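4.2 Sorting small items into the table box

Use this section once the Urkden table set is unpacked and the cloth is on the table. The open box from the set takes soft blocks, sponges and other small pieces.

1. Spread the cloth with the printed side up and smooth out any folds.
2. Set the box in the middle of the table, open side up.
3. Lay the loose pieces on the cloth, with a hand's width between them and the box.
4. Put the small, flat pieces in first. Keep white blocks for last – they pick up marks from anything set on top of them.

Note: A block that has gone gray on top can still be stored. Wipe it with a damp cloth and let it dry before closing the box.
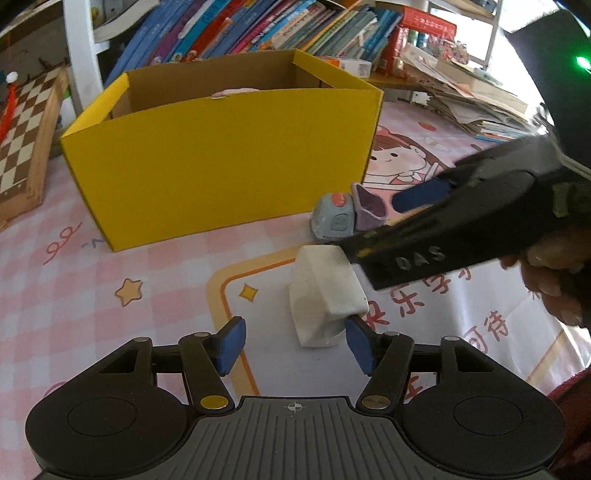

Edeltraud Rüegg wrote in to say that two blocks are easier to fit if they go in upright, and that she leaves the box open overnight when anything in it has been washed.

5. Check that no piece stands higher than the rim.
6. Fold the flaps in and move the box to the shelf.

Caution: Do not lift a full box by one wall. Cardboard tears at the corners – hold it from underneath with both hands.

For a replacement box, order part 209 from Palia.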